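Why Towels Are Fluffy
Learning Pages for Young Readers, Stoline Museum of Everyday Things

Every home has towels. People use them after a bath, at the beach and in the kitchen. A towel looks simple, but a great deal of thought has gone into how it is made. These pages explain what a towel is made of, how it takes up water, and how to look after one.

What is a towel made of?

Many bath towels are made of cotton. Cotton is a plant that grows in warm places. When its seed pods are ripe, they split open and show soft white fibers. A fiber is a very thin thread, often thinner than a hair. The fibers are picked, cleaned, combed straight and twisted together. The twisting is called spinning, and the long thread that comes out is called yarn.

Other towels are made of tiny fibers produced in factories. These are called microfiber towels. They dry quickly and are often packed for camping or swimming.

How is the cloth made?

Yarn is turned into cloth on a machine called a loom. A plain cloth, such as a bed sheet, has two sets of yarn. One set runs the long way and is called the warp. The other set runs from side to side and is called the weft. The weft passes over and under the warp again and again until there is a flat piece of cloth.

A fluffy towel needs one more set of yarn. This extra warp is held loosely on the loom. Each time the weft yarns are pushed into place, the loose yarn bends up into small loops. Cloth with loops like these is called terry cloth. The old loom in our Flora Gallery has 3,000 warp yarns, and each one had to be threaded by hand before weaving could begin.

How does a towel take up water?

Water is made of parts far too small to see. These parts hold on to one another, and they also hold on to cotton. When a towel touches wet skin, the water is pulled into the narrow spaces between the fibers. Scientists call this capillary action. The same thing happens when a paper napkin is dipped in a glass of juice and the color creeps upward.

The loops matter because they give the water more places to go. A flat cloth touches the water with its surface only. A looped cloth has many small strands standing up, and every strand has two sides.

Try it at home

You will need a cotton washcloth, a piece of cotton bed sheet of the same size, two bowls and a measuring cup. Ask an adult before you begin.

Pour 175 milliliters of water into each bowl. Place the washcloth in one bowl and the piece of sheet in the other. Wait six minutes. Lift each cloth and let it drip over its own bowl until the dripping stops. Then measure the water left in each bowl. The bowl with less water belongs to the cloth that took up more. Write down both results and compare them with a friend's.

How should a towel be cared for?

Towels should be hung up after use so that air can reach both sides. A towel left in a heap stays damp, and tiny living things called mildew may begin to grow on it. Mildew causes a sour smell. Towels are washed with a small amount of detergent. Too much detergent stays in the loops and makes them stiff.

A dry towel may be folded and put away. Thick cloth makes a thick fold, so plush towels take up more room on a shelf than thin ones. The label sewn into a towel or blanket often tells what the cloth is made of and how warm the wash may be.

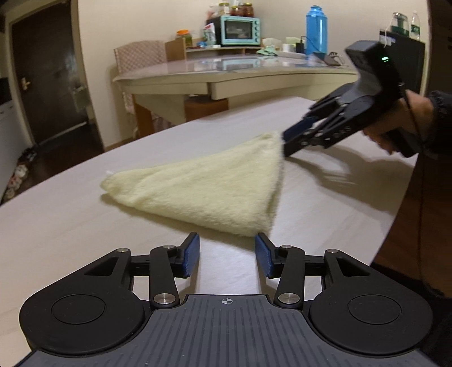
Puspita Entili wrote to the museum that her class had tried the bowl test with one old washcloth and one new one, and that the old one took up more water. The pupils wished to know the reason.

New towels are often coated with a softener before they are sold. The coating makes them pleasant to touch, but it keeps some of the water out. Washing removes it little by little. For this reason, many makers advise washing a new towel before using it for the first time.

Words to know

Fiber: a very thin thread.
Yarn: fibers twisted together.
Loom: a machine for weaving cloth.
Terry cloth: cloth with loops on its surface.
Mildew: a kind of fungus that grows on damp things.

Text by Natália Teixeira. Checked by Toivo Kettunen, Textile Department. Last revised 27 March 2021.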